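How to check a hand gripper before a table shift

Nasside staff guide, packing and sorting. Written by Shamim Jafri with corrections from Shabnam Khokhar.

When the Leteck grippers came to the Mosside site we were told they would take the strain out of sorting. Some of the strain has gone. In its place there is a job that was never on the rota, which is looking after the grippers, and it falls to whoever is standing at the table. These are the steps we use. The supplier's booklet runs to 119 pages and leaves most of them out.

1. Clear the middle of the table. Put your own things well back.

2. Open the fingers fully and keep your hands out of the gap while they move.

3. Look at the inner face of each pad. Scuffs are normal. A pad that is lifting at a corner needs changing, so write it on the sheet and fetch a spare from drawer 106.

4. Wipe both pads with a dry cloth. No spray.

5. Check the fixings on each finger. If one is proud, stop and call the shift lead. You are not expected to carry your own screwdriver, whatever the training video suggests.

6. Close the fingers slowly on a test block, then open them again. If one side lags, log it as fault 411.

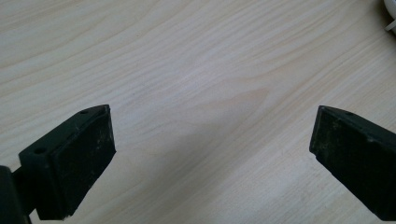
Page last changed: November, by S. Khokhar

Dust and pale specks on the pads, as on these two, are what step 4 is for. It takes a minute or two, and that time counts as work. Put it on your sheet.

The target is still 400 items a shift, set before anyone had timed the checks. We have asked for it to be looked at again and have had one meeting. Until there is an answer, do the checks in full and let the number come out where it does. If you are asked why it is low, send the question to Shamim.

Spare cloths are in the cupboard by the Katayama line.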